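El planificador no tiene la culpa: en defensa del registro de datos aburrido

Shadi Farah

Llevo meses discutiendo lo mismo con gente a la que aprecio mucho, y por fin me he decidido a escribirlo.
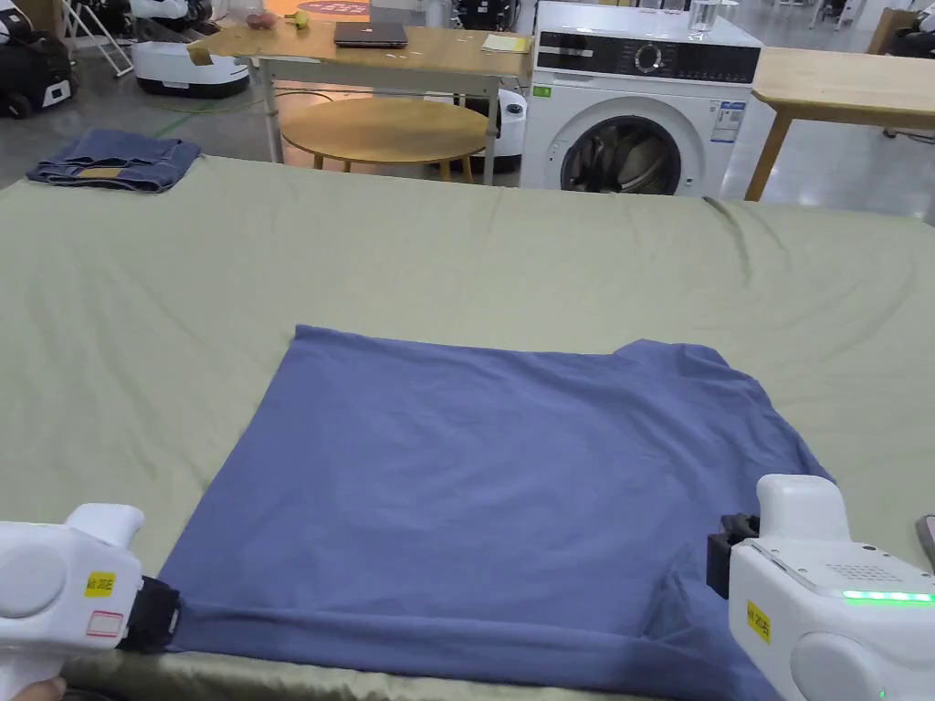 La discusión va así. Una política aprendida falla al doblar una prenda y alguien propone cambiar la arquitectura. Más capas, otra cabeza de acción, difusión en vez de regresión, lo que se lleve ese mes. A mí me encantan esas conversaciones (me apunto a todas, y tengo la pizarra llena), pero cada vez estoy más convencido de que la parte más emocionante de este oficio está en las herramientas que van entre la demostración y el entrenamiento. Sí, emocionante. Hablo de sincronizar relojes, de versionar calibraciones y de tener un visor de episodios que no se atragante.

Lo aprendí con Modix, nuestro sistema de registro. En febrero teníamos 461 episodios de doblado de camisetas con dos pinzas de mano y un modelo que hacía cosas rarísimas: agarraba bien las dos esquinas del bajo y luego levantaba una antes que la otra, siempre la misma. Pasamos muchos días mirando pérdidas. Probamos a suavizar las acciones, a alargar el horizonte, a penalizar la asimetría. Y el error estaba en una marca de tiempo. El flujo de la pinza izquierda llegaba con 200 milisegundos de retraso respecto al de la cámara y el modelo, muy obediente, había aprendido ese retraso como si formara parte de doblar ropa.

¡Qué lección tan bonita! Con un brazo y un cubo rígido quizá ni lo habríamos notado. La tela, en cambio, no perdona: si una mano tira antes, el pliegue se va en diagonal y todo lo que viene detrás parte de un estado distinto. Por eso me gusta tanto la ropa como banco de pruebas para el software. Una camiseta a medio doblar tiene tantas configuraciones posibles que cualquier descuido de la cadena de datos acaba asomando en alguna arruga.

Desde entonces defiendo una idea que a algunos compañeros les parece de contable: cada episodio debería poder reproducirse entero, con sus transformaciones, sus versiones y sus tiempos originales, antes de entrar en un conjunto de entrenamiento. En Sterkosdale, que es como llamamos a nuestro validador, un episodio que no se puede reproducir se queda fuera. De una tanda de 997 descartamos 200, y hubo caras largas. Yo habría descartado más.

La objeción que más respeto es la de la escala. Con datos suficientes, me dicen, el ruido se promedia y el tiempo que dedicas a limpiar estaría mejor empleado en grabar. Es un argumento serio para el ruido aleatorio. Un desfase constante no se promedia con nada, y tampoco una extrínseca mal medida que se copia de una sesión a la siguiente. Multiplicar las horas de grabación solo le enseña mejor al modelo el fallo que ya traía.

También se me reprocha que tanta comprobación frena a quien quiere probar cosas. Aquí concedo bastante. Nuestra primera versión era insufrible, con formularios y una espera larguísima tras cada toma. La actual avisa en el momento, mientras la persona todavía tiene las pinzas en la mano, y si algo va mal se repite el gesto y listo. Esa inmediatez cambió el ánimo del equipo más que cualquier mejora del modelo, y fue trabajo de interfaz puro y duro.

Me gustaría ver más de esto publicado. En los artículos leo páginas estupendas sobre la función de pérdida y una sola línea sobre cómo se alinearon los sensores. Cuéntenme el formato de los ficheros, cuéntenme cómo detectan una pinza que se descalibra a mitad de sesión, qué hacen cuando la mano tapa la manga y la estimación de pose empieza a saltar. Leería eso con un café y muchísimo gusto.

Ahora estamos escribiendo un visor que superpone la trayectoria de las dos pinzas con la apertura de cada una, cuadro a cuadro. Todavía va lento con los episodios largos y el control de zoom es un desastre, pero ya hemos encontrado dos errores de interpolación que llevaban ahí desde el principio. Mañana toca pelearse con el zoom.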